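## 4. House rules for small-object grasping

I'll say up front that we didn't set out to write rules. We had 40 trials at the Flinwood bench, two people scoring them, and two very different ideas of what counted as a grasp (I was the lenient one, I admit it!).
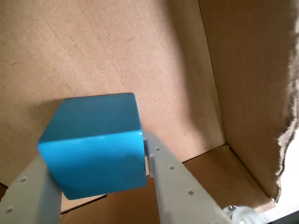
**Figure 6.** Blue cube held between the two gripper fingers, with the cardboard box walls behind.

### 4.1 What we count as a hold

Our starting point was the Castaño checklist, which our lab has used since February. It asks for contact on both sides of the object, and we kept that. What it doesn't say is how straight the object has to sit. A cube at a tilt, like the one in Figure 6, counts as held under our rules, and the scorer writes "tilted" in the notes column. My co-scorer wanted to throw those out. I argued that most people picking up a toy block don't square it up first either, and after a long lunch we settled on keeping them and reporting them separately.

A hold has to last 3 seconds by the log clock. You can't score that from a still, so please don't try – we did, early on, and had to redo a whole afternoon of sheets.

### 4.2 The box and the cables

We let sites use plain cardboard for the work area. Vudurlow asked if worn boxes were okay, and I don't see why not, torn edges and all, as long as the floor and the walls facing the gripper stay put. Shadows are fine too. We only ask that the lamp isn't moved in the middle of a set.

Cables are where I get fussy. Any cable near the fingers gets checked before each set, and if it can reach the path of either finger, it gets clipped back. The Cletex draft treats this as optional. We made it required on 17th June, and I'd do the same again.

### 4.3 Changes to the rules

If a rule changes, the old scores stay as they are and the new set gets a new sheet. Mixing them made a mess of our first table (see the appendix for the ugly version).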